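Visit report: Tedemico film restoration facility, Desthorpe
3/31/23

The Tedemico building was opened to visitors for one afternoon, in groups of 12. Admission was by advance booking. The tour covered intake, wet cleaning, scanning and the small screening room, in that order.

Intake is a cold room with steel racking. Reels are logged, smelled for vinegar and measured for shrinkage before anything is threaded. A comedy called Biwott was on the bench, a 35 mm print with 368 repaired splices on its condition sheet. Anything over one percent shrinkage goes to a separate scanner without sprockets.
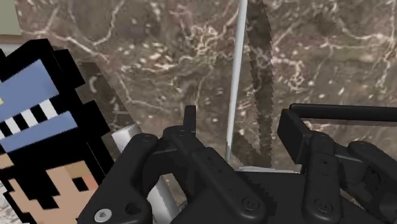

The scanner runs at well below projection speed, and a full feature takes nearly 100 hours including rescans. Emiko Sakai, who grades the color, showed one shot from Trosside before and after dust removal. The automatic pass had erased rain from the background. She restored it by hand, shot by shot, across 570 frames.

The screening room seats 40. We were shown the second reel of Trosside from the new file. Blacks were steady and the grain was intact. Dialogue was thin in the courtroom section, a fault of the surviving optical track according to the notes handed out at the door. I would have left the hiss a little higher.

Parking is on the north side. The next open afternoon is planned for October, and the sound department will be included.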